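Why Robots Have Rules
Renow Reads – for curious people ages 7 to 11
August 2019

You probably have rules at home. No running with scissors, shoes off by the door, ask before you open the oven. Some of them are a bit annoying, but most of them are there so that people don't get hurt and things don't get broken. Robots have rules too – quite a lot of them, as it happens – and the people who work with robots have even more.

Let's start with the biggest one. A robot doesn't know what you are. If you put your hand in the way of a robot arm, the arm may not know that it's a hand and not a sponge or a banana. Some robots have sensors that can feel a bump and make them stop, and that's a great help, but a careful person doesn't count on it. So the first rule in almost any robot workshop is very simple. When the robot is switched on, people stay out of the space it can reach.

How big is that space? Try this. Stand in the middle of a room, keep your feet still, and stretch your arms as far as they'll go in every direction, up and down and all the way around. The air you can touch is your reach. A robot arm has a reach too, and grown-ups measure it before they decide where the walls or the fence should go. At the robot workshop in Brerkstead there is yellow tape on the floor to show visitors where to stand, and the tape is 100 centimeters back from the nearest machine. (That's a good big step, even for a tall person.) 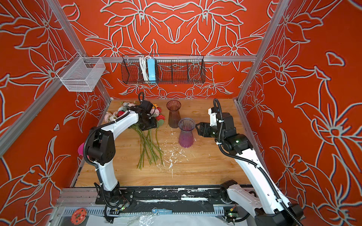
Sharing is another thing that needs rules, and you'll know this if you have ever tried to bake cookies with your brother or sister in a small kitchen. Two robot arms at one table can bump into each other unless somebody has planned where each one may go. A good plan gives each arm its own job and its own patch of space. One arm can look after the flowers on the left, say, while the other stays by the pink vase, and there's a bit of table, speckled with white, between the stems and the vase. If both arms need the same spot, one of them has to wait its turn. Programmers write that waiting into the instructions, and then they test it very slowly, and then a little less slowly, until they're happy with it.

Slow is a rule all by itself, really. The first time a robot tries a new job, it should move at a crawl. Moving slowly gives the person in charge plenty of time to press the stop button, which is usually big and red and easy to thump. Everybody in the room should know where it is before anything starts moving, visitors too!

Then there's the matter of breakable things. Glass is tricky for a robot, as a squeeze that is just right for a bunch of stems might be far too much for a thin rim. Good workshops write down how hard the gripper is allowed to squeeze for each kind of object. The Li workshop keeps a list like that taped inside a cupboard door, and it has 47 things on it, from eggs to bricks.

Who makes up all these rules? Some are written by each workshop for its own machines. Others are called standards, and those are shared by people in many different countries, so that a robot built in one place can be used safely in another. Standards get checked and changed as people learn more. They are long and, I have to admit, not very exciting to read at bedtime.

Would you like to try being a robot safety planner? Ask a friend to be the robot. The robot keeps its feet still and may only do what you say. Put a plastic cup and a spoon on a table, and write four rules on a piece of paper before you begin. One of them has to be a stop word. We used "Wirkska," because it isn't a word you'd say by accident. Now ask your robot to put the spoon in the cup, and see whether your rules need fixing.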